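Rullomel wants 700 more shoe demos by end of July

30 Jun 2019

12 comments | 55 shares

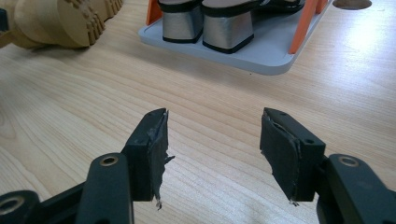

Rullomel has started its second round of example gathering for the shoe-handling job it is doing with Visser, the footwear returns firm in Nendmont. The plan is 700 new demonstrations by the end of July, all of them done by people with hand-held grippers. No arm involved yet. A person squeezes the gripper, picks up the shoe, sets it down, and the recording goes into the pile the system learns from. Heels are on the list this time - the silver block-heeled pair on the gray tray with the orange supports is one of the new setups, and work soles like the tan lugged one are in the mix too. First round was nearly all sneakers and the system got good at sneakers. Not much else.

Visser's returns desk gets everything, and that was the complaint in spring. The trial model would go for a flat shoe fine, then close on a high heel as if it was the same shape and push it over. Shiny finishes gave it trouble as well. Rullomel says the fix is more variety in the examples, not a bigger model, and Visser seems to have gone along with that. For now anyway.

How the work goes: shifts of 2 hours, one pair per setup, 10 tries before the shoes get swapped or turned. Every try begins with the gripper open and ends with it open. Collectors are told to go at a normal speed and not to fix a bad grasp by shaking the shoe into place. Drops are kept but tagged seperately. The first round threw them out, and the team now says that was a mistake - the system had no idea what a slip looked like and would carry on as if it still had the shoe.

Finger pads are the other headache. The gray pads fray at the tips and peel along the edges with use, and a worn pad doesn't hold patent or metallic material the way a fresh one does. Question is whether to change them often or let some of that wear into the data. Rullomel is leaning toward the second, on the grounds that pads in a warehouse will be worn most of the time too. Pad state gets written down at the start of each shift either way. No word on what counts as too worn to use.

Labeling is being handled by Katidgate, which also did the first round. They cut each recording at the moment the fingers close and again at the release, and flag anything where the shoe goes out of view. Last time 55 recordings had to be done over becuase the start point was wrong. A short check at the end of each shift is meant to catch those sooner.

Boots come after heels, then sandals, if there's time. Sandals are expected to be slow - straps everywhere, and not much agreement among collectors on where to grab. A written guide for that is still in draft.

Visser hasn't said when an arm goes back on the returns desk. The earlier talk was of a late summer trial at the Nendmont site. Rullomel will only say it depends on how the heel results look once July's batch is in.

Share this story (55)
Comments (12)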